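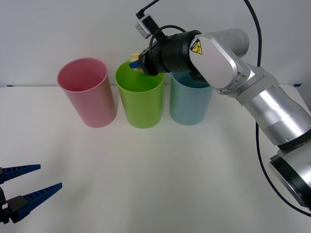
Pink, green and light blue cups on a white tabletop.

Grimirley Allotment Association - Water Supply Sub-group
Minutes, November meeting, 7.30 pm

1. Previous minutes
Agreed with one correction: the stopcock in item 3 is at the Urrutia Lane gate.

2. Mains leak
Night readings show a continuous loss on the lower run, between standpipe 4 and the trough. Flastska has quoted for replacing the section in blue polyethylene, buried at the same depth as the existing pipe. The quote excludes reinstating the path. Members asked for a revised figure with the path included.
Action: Secretary to write to Flastska.

3. Storage tank
The proposed tank holds 2,000 litres and needs a level slab. The Plultimel model was preferred to the cheaper one, as the outlet is at the base. Overflow to discharge to the ditch - landlord's consent is required first. Spending of up to £400 on the slab approved, 9 in favour, one against.

4. Winter shut-off
Supply to be isolated at the end of the month and all standpipes drained down. Taps to be left open. Plot holders on the upper terrace to lift their own hoses.

5. Any other business
Lagging on standpipe 2 is missing again. Deferred.

Meeting closed 8.50 pm.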